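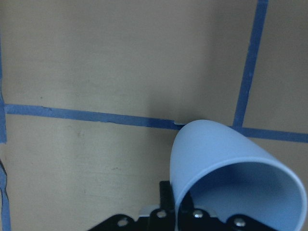 图3 台面上用蓝色胶带贴出的格线与一只浅蓝色塑料杯

3.2 格子与“各归各位”

写这一节之前我犹豫了挺久,因为“合住的人怎么分厨房台面”听起来实在不像论文题目。可是访谈做到后来,话题总会绕回台面上去,我也就认了。

先说说材料。我在Dondik这栋合租公寓里断断续续住了5个月,访谈录音整理出来约400页,其中和厨房有关的部分多得吓人(我原本是去研究房租分摊的!)。Tamara Ostapchuk帮我听了一遍录音,她的第一句话是:“你这些受访者怎么都在讲杯子?”

确实都在讲杯子。杯子放在谁那一边,过夜了没有,有没有压到别人的地方,这些事他们记得比水电费清楚得多。我把这类说法统称为“边界话语”,这个词借自前一章对走廊鞋架的讨论,用在这里稍微有点牵强,不过我还没想到更好的。

用胶带划线的做法,在访谈里被提到的次数比我预想的多。有意思的是,大家对胶带的态度很不一样。年纪轻一点的住户觉得贴线很省事,贴完就不用再开口了;住得久的人多半觉得难看,甚至有点伤感情。Stefaniia Stasiv属于后一种,她跟我聊了90分钟,有一大半时间在讲她以前住的地方从来不用贴线,锅谁洗了谁先用,盐是公用的,糖不是。我问她糖为什么不是,她想了半天,说糖贵。

再说胶带本身。胶带这种东西贴不了太直,边缘会起毛、会翘,颜色也会深一块浅一块(见图3)。我一开始没把这当回事,后来才发现,线的状态在访谈里是有含义的。有位住户说,线翘了还没人去补,就说明大家关系还行;也有人的理解刚好反过来,认为那是已经懒得管了。两种解释我都记下来了,目前的材料不足以判断哪一种更普遍,我自己偏向前一种,但这多少跟我当时和他们处得不错有关系,读者请自行打个折扣。

还有一点要交代:12月那几次访谈正赶上有人搬走,情绪比较重,话也说得比较绝。我在编码时把这3份记录单独标了出来,下一节讨论冰箱隔层的时候会再用到它们。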